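Teleoperation Operators, Part Time (Day and Evening Shifts)
Plevari, Jakow Street workshop

Plevari is hiring part-time operators to show robot arms how to do simple tabletop jobs. You will move an arm by remote control, or guide it by hand, and the system records each run. Our engineers then use those recordings to train the arm to do the job without a person steering.

No degree is needed and you don't need to know how to program. Past operators have come from sewing, dental labs, warehouse picking and food service. Patience helps more than speed, at least for the first few weeks.

What you will do
Run short tasks with colored blocks, small containers and hand tools, following a written task card.
Reset the table between runs so that the starting layout matches the card.
Mark each run as good, bad or unsure, and write a line or two when something odd happens.
Switch between the leader arm (you hold it and the other arm follows) and the handheld controller, depending on the station.

What we ask for
Steady hands and normal or corrected vision, including color vision. Many cards name pieces by color.
Able to sit or stand at a station for up to 40 minutes at a time.
Comfortable reading instructions in English.
Available for at least 12 hours a week through the end of October.

Training lasts five shifts and is paid at the full rate. Hrefna Vídalín runs it and will sit with you on the first two. After that you work on your own station, with a lead on the floor - usually Leif Hviid in the evenings.

Shifts are four hours with a 30 minute paid break. Street parking is free after 5 p.m. The workshop is on the ground floor and there is a step-free entrance on the Bisgaard side.

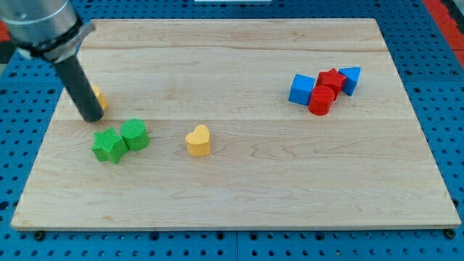
Do I need to have used a robot before?
Most people we hire have never touched one. The first training shift starts with the arm at low speed and covers the stop button, the controller and how to bring the arm back to its rest position.

How to apply
Fill in the short form on our jobs page or leave a note at the front desk. Tell us which shifts you can work and describe one job or hobby where you used your hands. We ask everyone we are considering to come in for a paid one-hour tryout on the Jirnine station, where you will drive the arm yourself. Applications close 9 Mar 2024.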